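Reheating pasties without the soggy bottom?

Started by Kingi, 22/11/2021

Kingi
Hello all. I've been lurking since July and this is my first proper post, so be gentle with me! My mum-in-law sends us home every visit with a tin of her pasties (beef and swede, lovely crimped edges, the works) and I can't for the life of me warm one up without ruining it. The microwave turns the pastry to wet flannel, and the big oven takes so long to get going that I feel daft heating the whole thing for one pasty. What does everybody do?

Gustumeck
Welcome, Kingi! You've come to the right place, we are a pasty-mad lot on here. Mine go straight on the oven shelf with a tray underneath for the drips, 30 minutes at 160 from cold out of the fridge, and I don't bother waiting for the oven to warm up first. The bare shelf is what saves the bottom. I did try a sheet of baking paper once and it was noticeably softer, though my other half said I was imagining it.

Bevier
Sorry Gus, I'm going to disagree with you there. 30 minutes dries out the swede and you end up with a brown leather purse full of crumbs. I have mine at 180 for 21 minutes with a loose bit of foil over the top for the first part, foil off at the end so the crimp crisps up again. And do preheat! Cold pastry going into a cold oven just sits there melting its butter all over your tray.

Gustumeck
We'll have to agree to differ, as we did over the scones. Mine have never been leathery, but then I do like them big, so perhaps that's it. Kingi, how large are these pasties?

Kingi
Thank you both, what a warm welcome! They're about as long as my hand, and fat in the middle. She makes 14 at a go and we come home with most of them, so there's plenty to practise on.

Kwabena Owusu
Evening everyone. Can I put in a word for the little tabletop oven? I grew up on meat pies from my auntie's stall and she'd have thrown a slipper at anyone who put one in a microwave. A small oven is up to heat by the time you've found a plate, and there's so little air in there that the pastry crisps beautifully. Turn the pie round halfway, as the back always catches first, and keep it on the rack. I paid 50 pounds for mine and it does cheese on toast, jacket potatoes (small ones) and all my pies.

Charoen Kaewsai
I'm with Kwabena. We hardly light the big oven now that there are only the two of us, and it does a good job on curry puffs, which are really just pasties that went on holiday. A cream one with two knobs, nothing fancy: 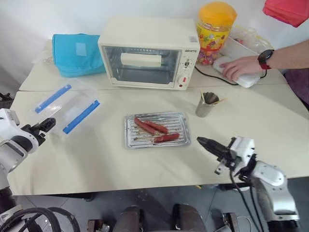
The toaster oven, door shut.

Bevier
Oh, that's a nice neat little thing, I do like the cream. I had one years back, though, and the top of everything burnt before the middle was warm. You'd have to keep the foil on, surely?

Charoen Kaewsai
For a tall pie, yes, I would. Puffs are flat enough to go without. I drop the heat a little and give them longer, so maybe Gustumeck wins that one!

Gustumeck
I shall have that printed and put on the fridge.

Skerano
Coming at this from the other side, has anyone tried a dry frying pan? Lid on, lowest flame, bottom side down, then ten minutes in the oven to finish. My dad did his that way in the caravan and the base came out like a biscuit. You do have to stand over it, mind, and I've burnt a couple while chatting on the phone.

Kingi
Well, I've had a go at Bevier's way with one and Gustumeck's with the other, and I'm sorry to say my husband ate the second before I could compare them. The foil one was very good, nice and moist. I'll try Skerano's pan at the weekend, and I'm off to look at small ovens as well. Does anybody know if they freeze all right once they've been baked?

Kwabena Owusu
They do, wrap them one by one and thaw them in the fridge overnight before you warm them. And ask your mum-in-law what she puts in with that swede, please!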